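Should our discussion group take a public position on a foreign conflict?
Community Help > Clubs and Groups > World Affairs

Posted by Nudlow_Reader

Hi everyone, and thank you in advance for reading all of this. I help run a small world affairs discussion group in Multimcombe. We meet once a month in the back of the library, 35 of us on the mailing list, and we read opinion pieces from different countries and talk them over with coffee. It has been a lovely thing to be part of for 6 years now.

This spring we spent three meetings on a border dispute between two countries, neither of them ours. The discussions were good, if a bit heated. At the end of the last one, somebody proposed that the group write an open letter calling on both governments to accept outside mediation, and send it to the local paper and to our representatives. Several people loved the idea. Several others went very quiet, and two wrote to me later to say they'd leave if the letter went out under the group's name.

I don't want to lose anybody, and I also don't want to tell people who care deeply about this that they have to sit on their hands. Both of the members with family over there are on opposite sides of the letter, which makes it harder still. Has any other group been through this? Is there a fair way to decide? We have no bylaws to speak of, just a one-page welcome sheet that says we are "open to all viewpoints."

Posted by Mohammadi

Oh, I feel for you, I really do. Our group went through nearly the same thing over a sanctions vote a few years back, and we handled it badly the first time and a little better the second, so let me give you both.

The first time, we took a show of hands at the end of a long evening. It passed by a few votes, the letter went out, and the people who had voted against it opened the newspaper and saw themselves described as "members of our community, speaking with one voice." You can imagine the phone calls! We lost some of our best talkers that summer, including the ones who used to disagree with me most usefully.

The second time, we let individuals write and sign. Anyone who wanted to could put their own name on the letter, with their town beside it, and the group's name appeared nowhere. The drafting was done outside of meeting time, too, so that nobody had to sit through it. The letter had fewer names than it might have, but every one of them meant it, and the paper still printed it.

Your welcome sheet is doing more work than you think. If a person joined because it said all viewpoints were welcome, then a letter in the group's name is a change in what they joined, and I would want everyone on the mailing list asked about that, including the ones who only turn up in winter.
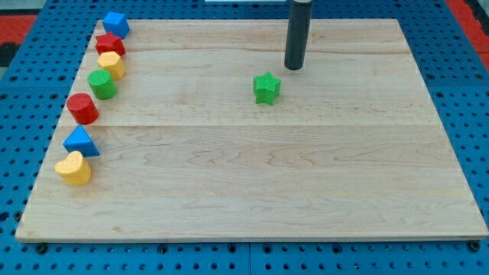

One more thing, about your two members with family in the region. Please talk to each of them privately before the next meeting, and do it by phone or in person if you can. In our case we treated one woman as the expert on her whole country, and she told me much later how tiring that had been. She would have liked to be asked whether she wanted to speak at all.

And keep reading from both sides in the meantime. We found that the opinion pages got more interesting once we stopped picking them to settle an argument. We'd put two columns on the same event next to each other and just look at which facts each writer had left out.

Posted by Prevus

Agree with signing as individuals. Also check the word limit before anybody starts drafting. Our first letter ran to 3,225 words and the paper wouldn't touch it, and even the 1,000 word version had to be cut again.

Don't bother sending the same text to every representative, either. A short note in your own words that names one specific thing you want them to do got us a real reply. The long group letter got us a form response thanking us for our interest in highway funding.

Posted by Nudlow_Reader

Thank you both so much, this is a great help. I'm going to suggest the individual signatures and write to the whole list before our May meeting, and I'll call the two members this week. Mohammadi, would you be willing to share how you worded the message to your list? I've started mine four times and it keeps coming out sounding like a scolding.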